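Work release (Hallbridge County)

Work release in Hallbridge County is a program that lets people serving short jail sentences leave during the day to go to a job and come back at night. It is run out of the Grumel Street Annex, a low brick building a short walk from the main jail, and it has long been one of the better-known parts of the county's court system – partly for the good it has done, and partly for the arguments it has stirred up over the years.

Background

The county began the program when its jail was badly overcrowded and judges were looking for some gentler way to handle people who had fallen behind on fines or support payments. Locking up a person with a steady job often meant the job was lost, and with it any real hope of the money being paid. The first group was made up of 20 people, most of them employed at the Umeo cannery, which agreed to hold their places on the line.

Eligibility

A judge must approve each request, usually at sentencing, though a lawyer may ask for it later on. The sentence has to be under a year, and the charge can't involve violence or escape. The applicant also needs a letter from an employer, and a bond of $900 is asked of anyone who lives outside the county. People who can't post it may ask for a hearing, and the court has tended to be fairly generous with them.

Daily life

Residents sign out in the morning and are expected back within an hour of the end of their shift. Part of each paycheck goes toward room and board, part toward whatever the court has ordered, and the rest is kept in an account until release. Visits are held on weekends, and a resident in good standing may earn a four-hour pass to spend with family.

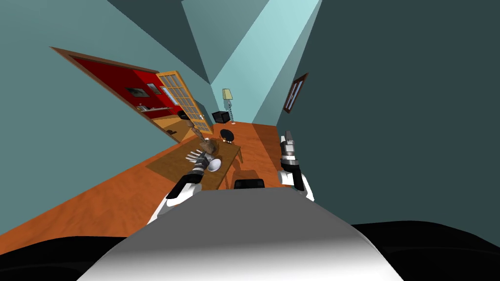 Meals at the annex follow the clock of the residents' jobs, so supper is served twice, and late workers can ask for a plate to be set aside. The dining room is plain and rather homey, and it is not hard to think of it when looking at a brown wooden table with a small white bowl near its front edge. Breakfast is early and mostly cold cereal and toast.

Court challenge

In Admasu v. Hallbridge County, a former resident argued that the daily fee took too large a share of low wages. The case was settled before trial, and the county now sets the fee on a sliding scale.

See also

Day reporting center
House arrest
Weekend sentencing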